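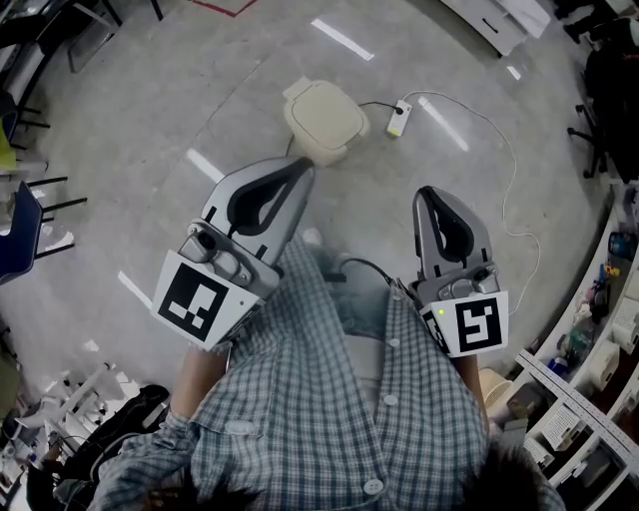 Lusmont Handheld Tools Group

Gripper comparison, part one. We have two finger pad sets to choose between for the hand-held pair: the Pawlak pads and the older Gultix ones. Same housings, same marker plates for both.

Test is simple. Stand with a gripper in each hand, bend down, close on an object, lift it, put it back. 19 objects, 4 people.

The Pawlak pads hold better on smooth plastic. On cloth I can't tell them apart.

Weight is the same on paper. My wrists say the Gultix set is lighter — could be the balance.

Tracking next. The marker plates have to stay in view of the head camera, and they drop out when you turn your wrists in too far. Valter Garcia went through the logs and found 1116 dropped readings, most of them from bending low.
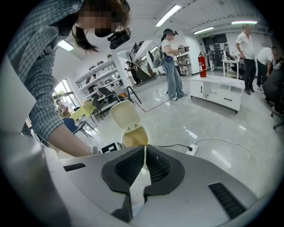 View from one of the grippers, pads and marker up front.

The gripper camera sees the fingertips fine at this angle. What I want to know is how much it sees once the fingers close on something wide.

Cable length is still a problem. We tried 3 routings and I don't like any of them. Over the shoulder is the least bad.

The Gurkby controller gets its turn on Friday, with the Pawlak pads on. Same objects, same people. Will post the numbers in this thread.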